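Givholm Household Word List: Data Card

Version 4
Last updated: Tuesday, March 8, 2022
Maintainers: Lama Sabbagh, Thịnh Hồ

Summary

The word list records what people in two towns, Givholm and Plarkolville, call ordinary things around the house. It holds 1504 answers from 81 speakers. Each row is one answer by one speaker to one prompt, with spelling kept as the speaker gave it.

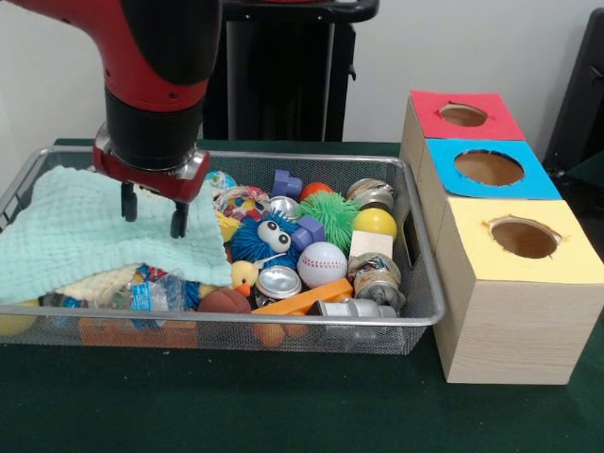 Wire basket with toys, cans and an aqua towel.

Files

answers.csv: one row per answer
speakers.csv: speaker code, town, age band, years lived in town
prompts.csv: prompt number and wording
notes.txt: spelling decisions, oldest first

All files are UTF-8, comma separated, with a header row. Empty cells mean the speaker gave no answer. The word "none" in the answer column means the speaker said they had no word for it. Please keep the two apart when you count.

How the answers were collected

Speakers were interviewed at home or by phone. The interviewer read a short definition and asked what the speaker would call the thing. If a speaker gave two words, both were kept, in the order they were said. The order column holds 1 or 2.

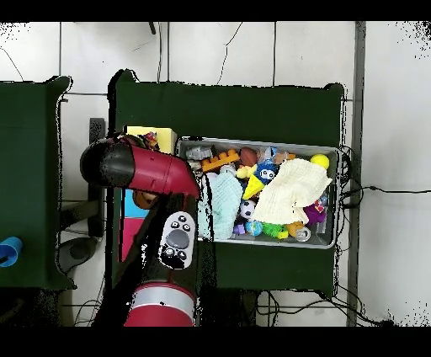
Phone interviews are marked P in the mode column and home interviews H. Thịnh typed up the home interviews and Lama the phone ones, so small differences in punctuation follow that split. We have fixed the ones we found.

Spelling

Dialect words with no usual spelling were written the way the speaker asked for them to be written. The normalized column groups these under a single form. It was filled in by hand, and 441 rows have a normalized form that differs from the answer. Use the answer column if you are studying spelling.

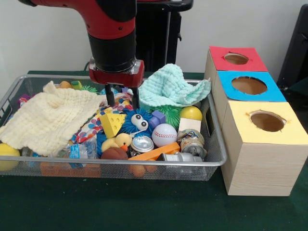 Known problems

Plarkolville has few speakers under 30. The prompt for "cloth used to dry dishes" was reworded in January, and answers to the old wording are flagged with old_prompt = 1. Two speakers moved between the towns as children and are listed under the town where they live now. 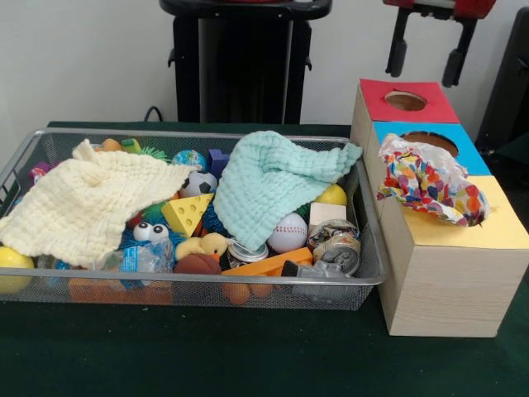
Photo: Dradberg Picture Desk

License and citation

Free to use for teaching and research with credit. Cite as: Sabbagh and Hồ, Givholm Household Word List, version 4. Do not try to match speaker codes to real people.

Corrections can be sent to either maintainer. Include the row number and the version.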